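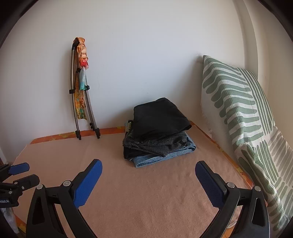

문화 · 미디어사 노트

주말에 70년대 국제 라디오 펜팔 문화에 관한 책을 다 읽었어요. Marama Stubbs가 쓴 건데 300쪽 남짓일 줄 알았더니 주석이 절반이라 생각보다 훨씬 오래 걸림ㅋㅋ 그래도 재밌어서 몇 개만 풀어볼게요.

단파방송 듣고 방송국에 엽서 보내면 수신확인증을 보내주던 시절 얘기예요. 저희 외삼촌도 그거 모으셨거든요. 과자 상자에 한가득 있었는데 이사하면서 어디로 갔는지 모르겠고, 생각할수록 아까워 죽겠음.

책에 나오는 Culgate라는 작은 항구 도시가 진짜 흥미로워요. 청취자 클럽 회원이 겨우 40명인데 자기들끼리 회보를 만들어서 바다 건너 Plositz에 있는 클럽이랑 교환했대요. 서로 말도 잘 안 통해서 사전 찾아가며 번역하고, 오역은 다음 호에 정정 싣고.

근데 저는 이 정정란 부분이 제일 좋았어요! 노래 제목을 완전히 엉뚱하게 옮겨놓고 두 호에 걸쳐서 싸우는데, 나중엔 그 틀린 제목이 클럽 안에서 그냥 굳어버려요. 문화 교류라는 게 이런 식으로도 굴러가는구나 싶고.

아쉬운 점도 있어요. Vasylenko 컬렉션에 편지가 700통이나 있다면서 정작 인용은 몇 통 안 됩니다. 그것도 거의 남자 회원들 편지예요. 회보 타자 치고 봉투 붙이던 사람들 얘기는 각주에 한 줄 나오고 끝... 저는 그쪽이 더 궁금한데.

그리고 7장은 솔직히 건너뛰어도 될 듯. 위성방송 정책 이야기인데 갑자기 문체가 보고서처럼 변해서 지하철에서 읽다가 두 정거장 지나쳤어요. 졸아서요.

아 맞다, 책 제목 물어보신 분! 'Callov에서 온 엽서'예요. 우리말 번역은 아직 없고 저는 도서관 상호대차로 빌렸어요. 신청하고 꽤 기다려야 하니까 급하신 분은 대학 도서관 쪽을 먼저 찾아보세요.

9월에 같은 저자가 카세트테이프 교환 모임 쪽으로 새 책을 낸대요. 라디오에서 녹음한 노래를 국경 너머로 우편으로 돌려 듣던 사람들 얘기라는데, 이건 나오자마자 살 거예요. 혹시 집에 옛날 수신확인증이나 그런 테이프 갖고 계신 분 있으면 답글 좀 주세요. 구경하고 싶어요 진짜로.

최종 수정: 2021년 5월 21일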